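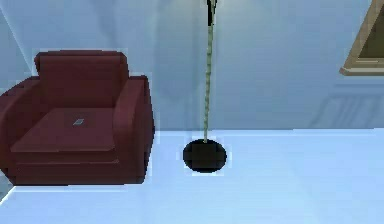 Sim room, armchair goal – card-like object on the seat, lamp to the right.

Lurnora project, methods meeting
3/7/18
Chair: Yesenia Figueroa. Notes: whoever had the laptop.

Last minutes ok, no changes.

1. Goal check in sim
Went over the object-search runs. Agent gets a target word, explores, calls stop when it thinks it's there. Current rule is distance to target only. Castellanos group say that's too generous, you can be close and looking at a wall. Proposal: target also has to be in view at stop, and big enough in view to matter. Long talk about "big enough". Small flat things on seats are the worst case, pale on dark red is fine but the same thing on the light floor would probably vanish.
Agreed – add the view test, keep distance as a second column so old runs still compare.

2. Results so far
Distance rule only: 82 of 100 test episodes pass. Same episodes rescored with the view test: 80. Smaller drop than Yesenia expected. She wants to know wich two flipped before anyone puts it on a slide. Might be a scoring bug. Might be the agent really does face the right way most of the time.
Question from Pluddale side: one training seed or several? One. Needs 3 at least. No disagreement.

3. Rendering
Bright fringe around furniture outlines, easy to see on the armchair and the lamp base. Worry is the network learns the fringe and uses it to find objects, then falls over on real camera input. Two ideas:
– fix it in the renderer (Jollutora people think it's the edge blending, not sure)
– leave it, add blur and noise at training time
Do the second now, ask about the first. Somebody pointed out the blur makes the small objects even harder. Yes. Try it light.
Also walls too plain? Pale blue wall, near-white floor, no texture on the floor. Parked untill the seeds are done.

4. Real robot
Base still pulls left. No transfer test until that's sorted, aim for September. Castellanos lab will lend floor space, need to send them room dimensions. Agreed to use the same target words as in sim, no new ones.

5. Write-up
Method section half there. Explanation of the stop rule is out of date after item 1, rewrite. Related work is thin, everyone send refs. Do not quote the 82 anywhere outside the group for now.

Actions
Yesenia – find the two flipped episodes, step through both
Yesenia – reply to Castellanos re view test, send room dimensions
Pluddale – launch the extra seeds, same config, don't touch the learning rate
Jollutora – check edge blending, say yes or no on a fix
All – refs for related work

AOB
Shared disk nearly full. Delete old rollouts, keep the logs.

Next meeting same room, agenda to follow by email.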